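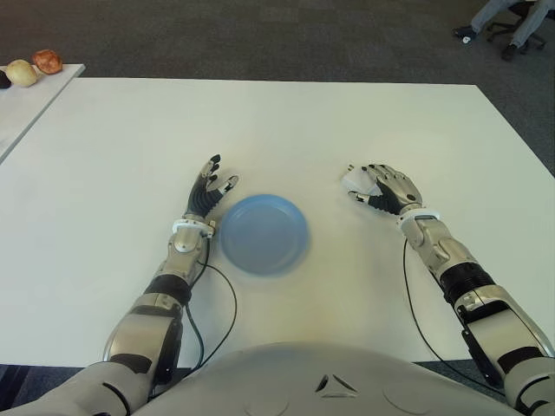 Carnden Tableware Workshop — bench notebook, plates and trays

Print this page | E-mail this entry

Sat 16 May

In early, heating still off. Whole day on the blue plate problem, or most of it. Big white table cleared first thing so there's one plate on it and nothing else to argue over.

Where we'd got to: the Putell plates came in April, box of 60. Blue plastic, round, shallow. Cafe at Trarby wants them for the kids' counter and wants to know by the end of the month if they'll stack, and if little hands can get one off a flat table without chasing it to the edge. Fair question. I chased one to the edge myself.

Notes as I went:

Rim. Raised, but not by much. Can get a fingertip under it on a good day. Thumb on the near side and fingers on the far side works better than two hands flat at the sides — flat hands just push it along. Try again with a cloth under.

Color. Under the lights at the table end it goes paler than it looks in the box. Sulemana catalog calls theirs "sky" and I'd have said ours was darker, now not so sure. Need to put both side by side, keep forgeting to bring the Sulemana one down.

Weight. 2 plates on the kitchen scale, same to the gram. Didn't write the number down. Idiot. Redo.

Slide. Started at the middle of the table, pushed with one finger. Goes straight for a bit then swings left. Table may not be level, so check that before blaming the plate. Spirit level is in the drawer under the sink, or was.

Stacking. 40 high on the floor by the wall, wobbly but stood. Took them down again before lunch becuase I didn't trust it. The cafe shelf is 345 mm clear, so 40 is more than they'd ever fit anyway.

Light on the tabletop is good in here for looking at rims. You get a soft shine along the top edge of the plate and a bluish shadow under it, and any nick ought to show up in that line. Going to check the rest of the box this way, one at a time, middle of the table.

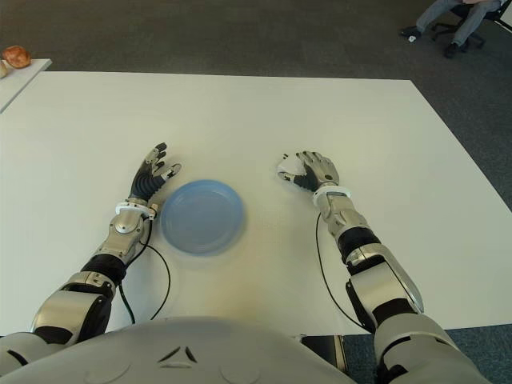 Still to do

— level the table, THEN repeat slide
— weigh again, write it down this time
— cloth / no cloth / damp cloth
— Sulemana plate next to ours, same light
— ask Trarby if they want the rim higher, or if they only said that because of soup
— wipe table after, the damp cloth leaves streaks on the white

Lamisi has the key Monday. Box is on the second shelf, lid doesn't close.

Comments (3)

Lamisi Agbenyega: Level is in my bag, sorry. Will put it back. Also it was me who said soup, not Trarby.

benchtwo: did you try picking it up with dry hands vs just washed? made a big difference on the trays

Lamisi Agbenyega: Good point, adding it to the list. Can someone bring the Sulemana plate down, it's on top of the fridge.

Print this page | E-mail this entry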